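How Do You Teach a Robot to Do a Job?

Robots are not born knowing things. A robot arm fresh out of its crate can't pick up a cup or stick down a piece of tape. Somebody has to teach it.

One way is to write instructions in computer code. Move up 10 centimetres. Turn left. Close the fingers. This works well in a factory where every part sits in the same spot all day. It works badly in a kitchen, where the cup is never in the same place twice.

Another way is to show the robot what to do. Engineers call this "learning from demonstration".

Guiding by hand

Some robot arms can be switched to a floppy mode. The motors relax, and a person can take hold of the arm and move it through the job. The robot records how each of its joints bends along the way. Then it can play the movement back.

At the Zallthorpe workshop, Maite Sarmiento teaches an arm called Korkine to stack blocks. She guided it through the same stack 233 times before October was over. "My shoulders got sore," she says. "Korkine's didn't."

Driving from a distance

A person can also drive the robot by remote control. The driver might hold a pair of handles, or move a small copy of the robot's arm. When the small arm bends, the big arm bends too. This is called teleoperation. "Tele" comes from a Greek word meaning "far off".

Driving takes practice. Joscha Brinkmann needed 14 tries before he could get the lid off a jar. He could see the jar on his screen, but he couldn't feel it, so he kept squeezing too hard.

Using your own hands

There is a third way, and the robot doesn't even have to be in the room. A person does the job with their own hands, and a camera at head height records it. The computer then studies where the hands go and what they touch. 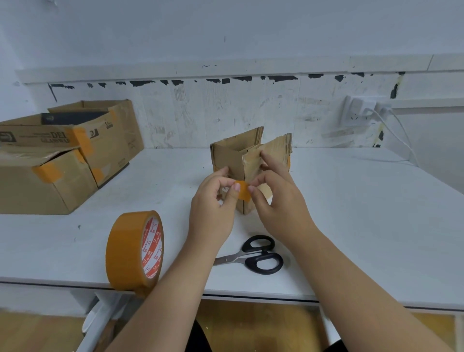

Both hands have a part in this taping job. One pinches the orange tape while the other rests on the front of the box.

Tape is a hard thing for a robot to learn about. It bends, it curls, and it sticks to whatever it touches first. Cardboard bends as well, so a robot that pushes too hard will squash the box. People handle all this without thinking much about it.

Why so many goes?

If a robot sees a job done only once, it may learn to do it in only one spot. Move the box over a little and the robot might reach for empty air. So the teachers change things. They use a bigger box, or turn it sideways, or start with the scissors on the other side. They work in different rooms, in different colours of light.

Mistakes can be useful too. If the tape goes on crooked and the person peels it off and tries again, the robot can learn how to fix a problem.

Try it yourself

You need a friend, a blindfold, a plastic cup and a table.

Put the blindfold on your friend. Your friend is the robot.
Stand behind them and gently guide their hand to pick up the cup and put it down somewhere else.
Do it three times, then let go and ask them to do it alone.
Now move the cup 20 centimetres and ask them to try again.

What did your robot do?

Words to know

Demonstration: showing how something is done.
Joint: a place where an arm can bend or turn.
Teleoperation: controlling a machine from a distance.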